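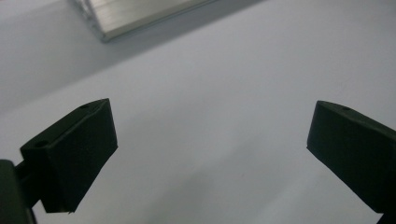 Clillwood Community Rooms – Tables and Furnishings Team

New tabletops ready in time for Saturday's open morning

23/07/2016

Anyone who has spent a wet afternoon in the back workroom at Clillwood will remember the old tables, with their glue spots and their ring marks and that one long scratch that caught your sleeve if you leaned on it the wrong way. They served us well for a good many years, and a few of us were a little sad to see them go, but we are very pleased to say that the new pale gray tops are now fitted and the workroom is open again from this morning.

The tops are smooth and light in color, which was the main thing people asked for when we put the question sheet out in spring. We had 123 sheets back (thank you, all of you, including the person who filled in both sides and then stapled on a drawing). Most of you wanted something pale that would make it easier to see small parts, pins and thread. A smaller group wanted dark green, and we did think about it, but the room faces north and it gets gloomy enough by four o'clock as it is.

Saron Tekleab, who has led the furnishings team through the whole business, spent two evenings last week going from table to table with a level and a packet of shims. "The floor in there slopes toward the door, and it always has," she told us. "I wanted people to be able to put a pencil down and find it where they left it." The legs are the same ones as before, cleaned up and tightened, so the height will feel familiar to everybody.

The work was done by Negussie, the joinery shop on Turell Street, who took 11 tops away and brought 11 back, and who were kind enough to work around the quilting group and the Thursday model builders. There was one delay of a few days when a delivery went to the wrong building, and we are grateful to the quilters in particular, who moved into the hall with very little fuss and a great deal of cake.

A few small requests now that the room is back in use. Please put a cutting mat down before using a knife, and keep hot irons and glue guns on the stands by the sink. For everyday cleaning a damp cloth is plenty. Gemechu Tefera has put a box of cloths on the shelf next to the light switches, and he would be glad if they could go back in the box afterward – or home with somebody to be washed, if they have had a hard day.

The old tops have not gone to waste, either. Rusolberg Allotments have taken several for potting benches, and there are still a few leaning against the wall in the side passage for anyone who can use one and has a way to carry it. They are 60 inches long and heavier than they look, so do bring a friend.

The open morning runs until noon, with coffee in the hall and the workroom doors propped open so you can wander through. Regular bookings start again on Monday at the usual times. The second half of the project, new shelving along the window wall, is planned for October, and Saron would like to hear from anyone with ideas about what should go on it.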